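Prillbridge Shared Studio: Minutes of the November House Meeting
24 November 2019
5 min read

Hello all! I got handed the notebook again, so you're getting the minutes the way I talk. We started late (the kettle was slow and the pastries from Châu were not going to eat themselves) and there were enough of us for a proper vote.

Last meeting's minutes
Approved, with one correction. I wrote that the hallway radiator was fixed. It was looked at. Those are two different things and I've been told so by three separate people.

Money
We have $2,481 in the furniture and repairs pot. The last thing that came out of it was $63 for felt pads and a tin of floor wax, which everyone agreed was well spent. The wooden floor in the back room had started to show little curved scratches from the chairs, and I'd love to keep it nice as long as we can.

Chairs
This took up most of the evening! The black mesh ones with the headrests are popular, and they keep wandering off into other rooms because they roll so easily. Two people said they came in to work in the back room and had to go hunting for somewhere to sit. One person likes the headrest so much that they wheel the same chair around with them all day (you know who you are, and I get it).

We talked about labels, then about colored tape, then about a sign-out sheet, which got a groan. In the end we voted for a plain rule: the mesh chairs live in the back room, and if you borrow one, it goes home before you do. Jerkevico has sent a quote for new casters, the soft kind for wood floors, at $54 a set. We'll try one set first and see if it really does roll more quietly. I'm ordering it this week.

The armrests also came up. Please don't lift a chair by them.

The little white table
There was a motion to get rid of it and I'm happy to report that it failed. The argument against was that it's too small to work at, and the legs are so thin that it feels like it should live in somebody's entryway. Fair enough, but it's a perfect spot to set things down, and it looks sweet against the wall. It stays.

The condition (because there was a condition) is that it can't turn into the place where cables go to die. If you leave a cable there, coil it up, and take it with you by the end of the week. Anything left past that goes in the box under the stairs. Same for the tiny bits and pieces that collect on there, which I will also be sweeping into the box without mercy.

Flowers
Everybody likes having the vase out, so we're carrying on. I'll keep buying them until somebody else feels like a turn. Pale colors got the most votes, purple or white or both, and please no lilies on account of the sneezing. If the water looks cloudy, change it, you don't need to ask me.

Storage
Tavier came back with a price for shelving along the stairs and it was higher than we wanted. We're going to ask for a version without doors. Moved to the next meeting.

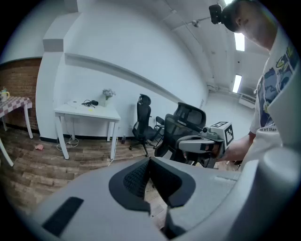
The other thing pushed back was painting. The white walls got scuffed at chair height over the summer, and a few of us would like to do a touch-up day in June when the windows can stay open. A couple of people wanted it sooner. I've put it on the list for next time, along with the radiator.

Any other business
The mugs. Please wash the mugs.

We wrapped up just before nine, and the leftover pastries are in the blue tin.

Recent notes
October house meeting: keys, the radiator, and the bike rack
Floor care: how to wax the back room
What's in the box under the stairs
Kitchen shelf rules, updated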